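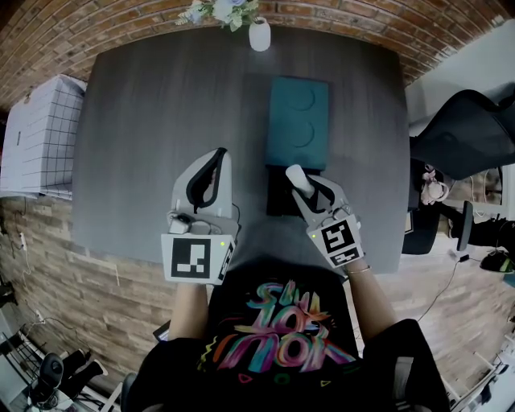
Hand-held gripper pair in use at the Lougher bench, one marker card per hand.

Progress report to Cidside, 14th October
Prepared by Erick Langat

We have now had the Dasteo kit since July and I am still not ready to recommend buying a second one. The sales sheet promises that a new operator can record useful demonstrations within an hour. Ours took most of a day, and Noman had used similar gear before.

We logged 238 demonstrations on small tabletop objects. Of these, 108 passed our own check. Dasteo's software passed nearly all of them, so I would not lean on its quality score for anything. Most of our rejects came from lost tracking when one marker card turned away from the camera – a basic weakness in a two-handed kit.

The grippers themselves are decent. Finger pads have held up, and the weight is fine for short sessions. Support is slow. Rangi has 3 tickets open and one reply, which told him to restart.

Still to do: repeat the set with the new firmware, and get a price from Zandutex for comparison. I'd ask that the next payment to Dasteo wait until both are in.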